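Lista de verificação do local: debate entre candidatos à assembleia municipal de Birkcombe
Salão Bainbridge, piso térreo
Visita feita em janeiro de 2026

1. Saídas de emergência
Conforme. As duas portas laterais abrem para fora. A da esquerda prende um pouco na soleira.

2. Lotação
Conforme, com reserva. O limite é de 300 lugares sentados. A campanha de Judon pediu uma fila extra junto à parede; recusado, a passagem ficaria estreita demais.

3. Extintores
Conforme. Etiquetas de revisão válidas até abril.

4. Palco e púlpitos
Não conforme. O degrau do lado direito não tem fita antiderrapante. Corrigir antes da entrada do público.

5. Cabos de som e transmissão
Não conforme. Há 46 metros de cabo entre a mesa de mistura e o palco, e só o primeiro troço está coberto por calha. O fornecedor, Cumska, compromete-se a trazer o resto.

Os pontos seguintes dizem respeito à mesa dos candidatos e ao controlo de entradas, vistos na segunda parte da visita.

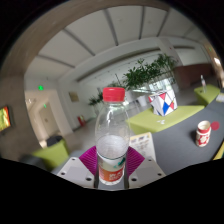 Texto e verificação: Maureen Wainwright

6. Água e copos
Conforme. Uma garrafa fechada por candidato, afastada da base dos microfones. Nada de jarros abertos em cima da mesa.

7. Entrada do público
Parcial. Revista de sacos prevista em 2 postos. Cartazes com haste rígida ficam à porta, incluindo os das candidaturas. Falta definir onde são guardados.

8. Separação de apoiantes
Conforme. Corredor central livre, com 8 assistentes de sala. As perguntas da plateia são feitas do microfone fixo, não do lugar.

9. Acesso para cadeiras de rodas
Parcial. A rampa está em bom estado, mas a campainha junto à porta não toca na receção.

10. Primeiros socorros
Conforme. Estojo completo na sala atrás do palco. A chave fica com o responsável de sala.

Resultado: aprovado com condições. Os pontos 4 e 5 têm de estar resolvidos antes da abertura de portas. Os pontos 7 e 9 voltam a ser vistos no ensaio de som.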